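2/10/19. Celda Teltelska, normas de mesa

Repasada la hoja de Harkelby antes de seguir con la serie 311. Cambios que quedan desde hoy:

- Velocidad reducida siempre que haya alguien dentro de la marca del suelo.
- Parada de emergencia probada al empezar el turno, y anotada.
- Los objetos se colocan con el brazo parado. Para recolocar uno, pausa primero.

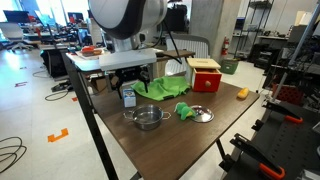

Mesa de trabajo: pinza sobre la tela verde, olla delante, tapa aparte.

La tela da guerra. Si se engancha, no tirar a mano: abrir pinza, subir en manual y luego retirar. Lo mismo con los peluches.

Llevamos casi 1210 ciclos desde la última revisión de dedos. La hoja no dice cada cuántos toca; preguntar a Briggs. En julio se hizo a ojo y no quedó registro.

Pendiente: pasar el punto 13 (cables por el suelo) a la lista de cierre.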